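Why Do Plants Wear So Many Different Skins?

Have you ever stopped to think about your skin? It keeps the rain out, it keeps the important parts in, and it even mends itself when you scrape your knee. Well, fruits and vegetables need a covering too, and once you start noticing how different they all are, a trip to the store takes twice as long (just ask my family!).

Let's start with water. Most vegetables are full of it, and water loves to escape into the air. So many plants make a thin layer of wax on the outside, a bit like a raincoat turned inside out, to keep the water from wandering off. Gardeners call the dusty-looking kind of wax "bloom," and you may have rubbed it off a plum or a grape with your thumb.
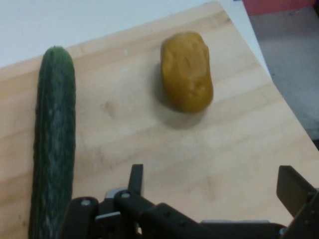

Skin has to suit the place where a plant part grows, and that can be a very different place from one to the next. A potato grows under the soil, where it is dark and damp and there are plenty of tiny creatures looking for lunch. Its skin is made with a little bit of cork, the same sort of stuff that plugs a bottle! A cucumber hangs out in the open air, so it has other worries, and when it is still small it may even have tiny prickles. Put the two side by side, the bumpy, speckled green one and the small yellow one with its dents and creases, and you'd hardly guess they both came out of a garden.

Color is another job that skin does. Lots of fruits start out green, which helps them hide among the leaves while their seeds are still growing. When the seeds are ready, the fruit changes color, as if it were calling out to the birds, "Come and get me!" The birds eat it, fly away, and drop the seeds somewhere new. Peppers do this, and so do tomatoes, and it's a very clever way to travel if you haven't got any legs.
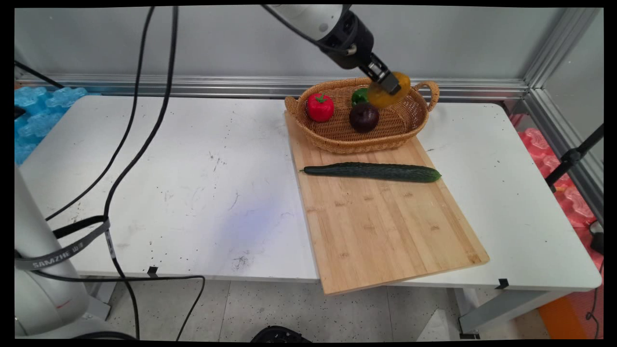 Kári Hafstein wrote to ask whether a green pepper is really just a red pepper that was picked too soon. Very often, yes! Many green peppers would turn red, yellow or orange if they stayed on the plant, and they'd get sweeter too. A few kinds stay green even when they're ripe, though, so you can't always tell by looking.

Next time you help with supper, ask if you may feel the skins before anyone starts peeling, and see which one is the smoothest.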